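Build the dull half first

Tuesday, August 13, 2019

Most home robot projects I see start with the arm. People price up motors, argue over gearboxes and leave the gripper for the last weekend. I did the same at our shared workshop in Clistberg, and I think it is the wrong way round.

My first arm could lift far more than it ever needed to. It could not keep hold of a pillowcase. I had spent £457 on the parts that move and £30 on the parts that touch things, and it showed.

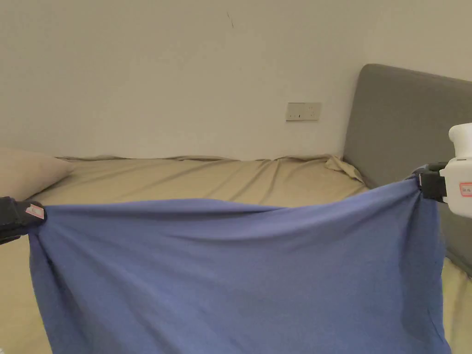 Bedding is a good test for a home build and more people should use it. A sheet has no fixed shape. It sags between two corners, it bunches where you pinch it, and no neat drawing tells you where the edge will be. A wooden block lets a poor gripper pass. Cloth does not.

The usual objection is that cloth is too hard for beginners. I disagree. A sheet is cheap, it can't break, and dropping it costs you nothing. Try that with a mug.

I would also label every gripper and keep notes on each version. Ours went through 10 sets of jaws before January, and the notes from set four saved us making the same mistake in set nine.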